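Notebook, handheld gripper collection -- drinks tasks
February

Picking up from the previous entry. Calibration for both handheld units was redone before anything was recorded. Unit A reprojection error is fine. Unit B was off again at the outer ring of the fisheye, so it got a fresh set of board views with the board pushed out to the edges. Old calibration file kept, renamed, not to be used.

Target for this block is 200 accepted episodes of the can task at the Kapoor site and 200 of the same task at the Stomier site. Same instruction text for both: "pick up the can and put it next to the glass." Kept deliberately short. The Zullen policy takes the text as is and we have seen it get worse with longer wording.

Definition of an accepted episode, written out again because two of us were using different ones:

Starts with the gripper open and the can in view. Ends with the gripper open and clear of the can. Can upright at the end. No regrasp after the first lift. SLAM track unbroken from start to end. Finger width trace present for every time step. If any of these fails, the episode goes to the reject folder with a reason code. Do not trim a bad episode to make it good. Trimming the idle time before the first motion is fine and the script does that already.

Reason codes in use:
T1 tracking lost
T2 tracking recovered but with a jump
G1 slip
G2 regrasp
G3 can tipped
W1 width trace missing or flat
O other, with a note

Operator notes. Approach speed still varies too much between people. I-hsuan Chang goes in fast and stops hard just before contact, and I go in slow the whole way. Both are usable, but the mix shows up in the trained policy as a hesitation a few centimeters out from the can. We saw the same thing with the bowl task. Agreed to aim for one continuous motion with no stop before closing. Practice takes first, not saved.

Grasp height: fingers on the body of the can, square to it, wrist level. Grasping near the rim gives a nicer view of the lid but the can swings when lifted. Grasping low is stable but the fingertips catch on the table on the way in. Mid-body is the default. A few low grasps per session are allowed for variety, tagged "low" in the episode name.

Close force is by trigger only, no sensor in this version. Thin aluminum dents if you squeeze to the stop. A dented can changes the closed width, and the policy reads width as part of its state, so swap the can out once it has a visible dent. Dented ones go in the bin under the bench.

Layout for the can task: glass with ice on the wood table to the right of the can, wire rack left in place, other bottles and packages left where they are. Background is not to be tidied between episodes. Start position of the can is changed every episode, glass moved every fifth.
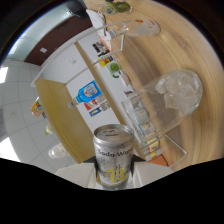 Ching-wen Ho read this far and objected to the glass. Clear glass with ice in it is the worst thing we could put next to the target, in that view, since the tracker picks up features inside it that move when the camera moves and then treats them as fixed points. Proposal was to drop the glass from half of the episodes, or use an opaque cup, and compare how many T1 and T2 rejects we get.

My answer, for the record: agreed on the comparison, not on dropping it from the main set. The task text names the glass. If it is missing in half the data we would be training on an instruction that does not match what the camera sees. An opaque cup is a fair test and can go in as a separate small set. Called it the cup set, 40 episodes, same operators, same light. Not to be merged with the main set until the reject comparison is done.

Tracking. Mapping pass is done before each session and again whenever the rack or the table is moved. Walk the unit slowly around the table, then up toward the ceiling, then back down. The ceiling grid looks like a good source of features but it repeats, and twice the map folded on itself there. Current practice is to include the ceiling only at the end of the mapping pass, after the table area is already well covered. Printed material on the wall is better than the ceiling: high contrast and no repetition. Keep some of it in view on the approach if the motion allows it.

Exposure is locked during the mapping pass and stays locked. Auto exposure was left on by mistake for the first part of the Kapoor session and brightness pumped every time the unit turned toward a bright area. Those episodes are tagged "ae" and held out. They may be fine for training but I do not want them in the first run, where we are trying to compare sites and nothing else.

Mask. The fingers and the lower border have to be masked out before feature extraction or the tracker locks onto the gripper itself and reports no motion. The mask file for unit A does not fit unit B -- the finger mount on B sits a little higher. Using the wrong mask gives a track that looks smooth and is wrong. Check by overlaying the mask on the first image of the session. It takes less time than finding out at export.

Export. The Urketti converter finished overnight on everything collected so far, all tasks together. 945 episodes in, no crashes. It warned about time stamp order on one session, which was the one where the unit was restarted without closing the file. Fixed by splitting the file at the restart and running both parts again. The converter drops the audio sync marker in the new version. We were not using it for anything downstream, but the alignment check script expects it and fails with an unhelpful key error. Patched the script to skip the check if the marker is absent, and to print a line saying so.

Latency between image and width trace was measured again with the clap test on the fingers. Unchanged on A. On B it moved after the firmware update, so the offset in the config now has to be per unit. Config has been split. If you have a local copy from before this entry, delete it and pull.

First look at the data. Replayed a random handful of accepted episodes at double speed. Most are clean. Two had the can placed so far from the glass that I would not call it "next to." No distance is written into the definition above. Left them in for now and started a list. If the list grows we will need a number, and I would like that decided before the Stomier session begins.

One more thing seen in replay: start poses are clustered. Everyone picks up the unit from the same spot on the bench and presses record from about the same place. Action: take a step left or right before pressing record, and change height.

Storage. Raw video goes to the big disk, not the shared drive. Shared drive filled up in the middle of a copy and left a partial session that passed the file count check but not the checksum. Copy script now runs the checksum by default. Do not format a card until the checksum line says OK for every file in the session.

Open items
- cup set, waiting on opaque cups
- mask for unit B, redo after the mount is tightened
- distance for "next to," I-hsuan to propose
- "ae" episodes, decide after the first training run
- T2 threshold: current jump limit passes some tracks that look wrong by eye
- spare trigger spring for unit A, getting soft

Batteries for both units are on the charger. Stomier site needs its own calibration check on arrival, even if the units travel in the case.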